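Mini basketball keeps rolling off my work table

I want to wrap a small orange ball in bubble wrap on a light brown wood table. It won't stay put! Any tricks? 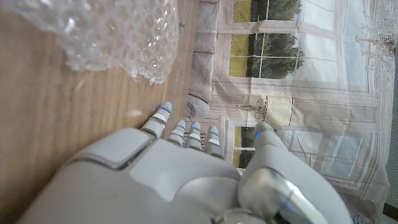
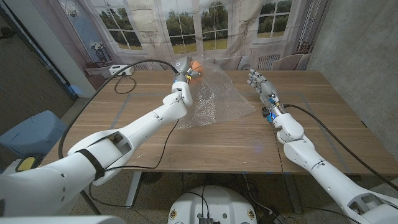
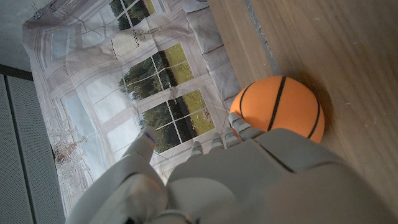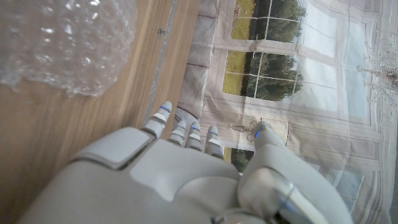 I have 7 more to mail, so I'd love a neat method.

**Miklós Vincze**

Oh, fun job! Lay the wrap flat, bubbles up, and set the ball in the middle – then pull up all the corners and twist. One strip of tape holds it.

**chong40**

Just use a bowl.

**Basari**

Seconding the bowl! Line it with the wrap first.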